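Ticket: bottle pack task – episodes rejected at upload, left gripper lag
Project: Nevo / tabletop packing
Station: Brirudwood, bench 2
Opened by: Nele Teuber
Assigned: Knut Tiedemann
Priority: High (was Medium, bumped by Sabine)
Status: Closed, see last entry

Nele Teuber, 8:50
Uploads from bench 2 bouncing since first thing. Recorded 10 episodes, seven rejected. Error is "stream length mismatch", no other detail. Bench 1 fine on the same build. Restarted the recorder, same thing. Restarted the whole station, same thing.

Also the left arm feels behind the leader. Not a lot, but I keep overshooting the cap when I come in for the grasp. Right arm is normal. Could be me, so asked Ottmar to have a go.

Ottmar Lenz, 9:15
Not her. Left is late. Did four episodes, knocked a bottle on two of them. Marked both as fail in Albers so they don't end up in the good pile.

Knut Tiedemann, 9:40
Need to know a few things:
– which task version
– bottles swapped or same set as last week
– anything moved on the bench
– is the head camera still at the old exposure

And please send a shot from the head cam at the reset pose, arms open, before anything gets picked up.

Nele Teuber, 9:55
Task version is the long one, bottles off the table and into the foam block. Same Coke bottles. Background stuff on the back edge is the set Annelore asked for in January (rack, mug tree, tissue box, green bottle), haven't touched it. Exposure I don't know, didnt change it.

Head cam at reset: 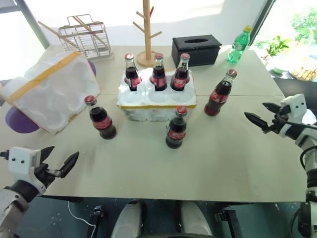

Bench 2 at reset, head camera. Three in the block, three to go.

Knut Tiedemann, 10:20
Thanks. Layout matches the task sheet. Window side is blown out but it was like that on the accepted ones too, so leave it.

Had a look at one of the rejected files. Head cam has 906 frames. Left wrist cam has 827. So we're short 79 frames on the left wrist and the checker throws the lot out, correctly. Right wrist matches the head exactly.

Left arm lag and left wrist cam drops on the same station, I'd bet on one cause. Both go through the same hub. Can you check:
1. Which port the left wrist cam is in
2. Whether the left leader is on the same hub
3. CPU on the station while recording

Don't record anything for the dataset until this is sorted. Test episodes ok, tag them TEST.

Nele Teuber, 10:45
1. Port 3
2. Yes, port 4
3. Sits on 80 percent when recording, was under half last week I'm pretty sure

Ottmar Lenz, 10:50
The preview window is open on the second monitor. Someone left it on full res. Closed it, CPU went down but left arm still late. So not only that.

Knut Tiedemann, 11:05
OK so two things maybe. Please move the left leader off the hub and straight into the back of the station. Leave the camera where it is. One change at a time.

Nele Teuber, 11:25
Done. Lag gone! Feels like the right arm again. Three TEST episodes, all clean grasps. Haven't tried uploading yet.

Nele Teuber, 11:40
Upload: two accepted, one rejected. Same error. Left wrist short again, not by as much.

Knut Tiedemann, 11:50
Good, that splits it. Hub can't keep up. Swap the hub for the Etura one in the bottom drawer, the one with its own power supply. Put the camera on that. Leader stays direct.

Annelore Kuhlmann, 12:10
Jumping in on the data side while you have the bench open. Please don't throw out this morning's rejected episodes yet. If head and right wrist are complete I may be able to use them for the grasp-point labels, which don't need the left wrist. Put them in a seperate folder, not in the main set.

What I can't use are the episodes where the left arm was late, even the accepted ones. The policy will learn the overshoot. Can someone list which ones those are?

Ottmar Lenz, 12:25
All of them from bench 2 before 11:25. Simplest to pull the whole morning.

Annelore Kuhlmann, 12:30
Fine, pull it. What about yesterday?

Nele Teuber, 12:35
Yesterday felt normal to me. Sabine was on the bench in the afternoon though.

Sabine Oltmanns, 13:10
Was ok until the last half hour, then I noticed it a bit and put it down to being tired – should have logged it, sorry. Preview was me as well, I had it open to check focus. Please pull everything from my last block. Raising priority, we owe Annelore the full bottle set by Wednesday and I'd rather lose a day now than relabel.

Nele Teuber, 13:45
New hub in. Leader direct, camera on the Etura, preview closed. Ten TEST episodes, all accepted, frame counts match on all three cams. CPU back where it used to be.

Mixed up the start positions a bit while I was at it: block shifted left, block shifted right, loose bottles closer together. No drops on any.

Knut Tiedemann, 14:00
Great. Open the preview at full res for one episode please, want to know if that alone breaks it.

Nele Teuber, 14:10
CPU climbs, upload still accepted. Left wrist complete.

Knut Tiedemann, 14:20
So preview made it worse, hub was the fault. Old hub is in the bin, do not fish it out.

Changes going in today:
– preview capped at low res by default on all stations
– recorder warns at the end of an episode if any camera is short, so you find out before the upload
– leader arms direct to the station, never on a hub. Will update the setup page

Bench 2 ok to record. Remove the TEST tag in Albers before you start, it sticks.

Ottmar Lenz, 14:30
Checked bench 1, left leader was on a hub there too. Moved it. No bad episodes that I can find.

Annelore Kuhlmann, 15:05
Morning block and Sabine's last block are out of the training set. The rejected ones with a full head and right wrist are in grasp_only. We're over 80 episodes short of target now, so please start with the block-shifted-right layouts, those are the thinnest.

Nele Teuber, 16:40
Recording since 14:45, no rejects. Closing this. Recorder warning popped up once for the right wrist but the counts were equal, will open a new ticket for that.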